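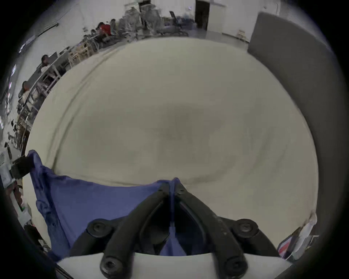 Figure 4. Cloth pinch with the hand-held gripper, fingertips closed.

4.3 Comparing fingers on cloth

Use this section when you have two sets of fingers and need to decide which one stays on the gripper. It assumes the camera has been calibrated (section 3) and that the controller is running the stock Prenine profile. If you have changed the profile, change it back first. A comparison made on a tuned profile tells you about the tuning.

The Breltuno data sheet says its curved fingers will hold "any household textile." We have not found that to be a useful statement. Treat it as a claim to be tested on your own cloth, at your own table, with whoever will be doing the work holding the tool.

Before you start

You need the gripper, both sets of fingers, a screwdriver that fits the large round screws, one test cloth, and a table with a cover on it. Choose a test cloth that contrasts with the cover. Blue on beige works well. White on beige will have you arguing over the video later.

Do not clean or sand the fingers for the test. Scuffed fingers are what you will have in normal use, and a new pair will grip differently from one that has been handled for a month. If one set is new and the other is worn, write that at the top of the log sheet.

Procedure

1. Fit the first set of fingers. Tighten the large screws by hand, then a quarter turn more.

2. Check the small bolts near the fingertips. If either one moves under your thumbnail, tighten it.

3. Close the gripper with nothing in it. The tips should meet in a point. If one tip rides over the other, loosen the screws, reseat the fingers and go back to step 1.

4. Drop the cloth on the table from elbow height. Leave it as it falls. Smoothing it out first makes every gripper look good.

5. Pinch the cloth at the nearest fold, lift it clear of the table, and hold for 10 seconds.

6. Log the result as held, slipped or dropped. Do not add categories. "Mostly held" is a slip.

7. Repeat steps 4 to 6 until you have 70 lifts.

8. Fit the second set and run the whole thing again with the same cloth and the same operator.

CAUTION: Keep your free hand away from the fingers while they are closing. The tips pinch skin as readily as they pinch fabric.

NOTE: Cloth can get drawn down between the fingers as well as held at the tips. A lift like that may be getting help from the sides of the fingers, so it says less about the tips than you would think. Mark it with a G on the log sheet and count these lifts separately.

NOTE: The Jornar controller displays a "grip confidence" value. Leave it out of the log. It is worked out from motor current, and in our runs it stayed high on cloth that was already sliding.

Reading the results

A difference of 2 drops between sets means nothing. Change the operator and you can get that much in either direction. Nikola Golob and Boglárka Farkas ran the same fingers on the same cloth in October and came out further apart than the two finger sets did. If your sets finish close together, keep whichever one is easier to get replacement screws for.

The wide-angle camera bends straight lines, and flat surfaces near the edge of the view will look curved. Do not judge how far the cloth has slipped from the picture alone. Use a mark on the cloth.

Results from cloth do not carry over to bags, film or paper. The Ristić pads, sold as an upgrade for all of these, are covered in 4.4. Read that section before ordering any.

Section last revised Sun 5 July.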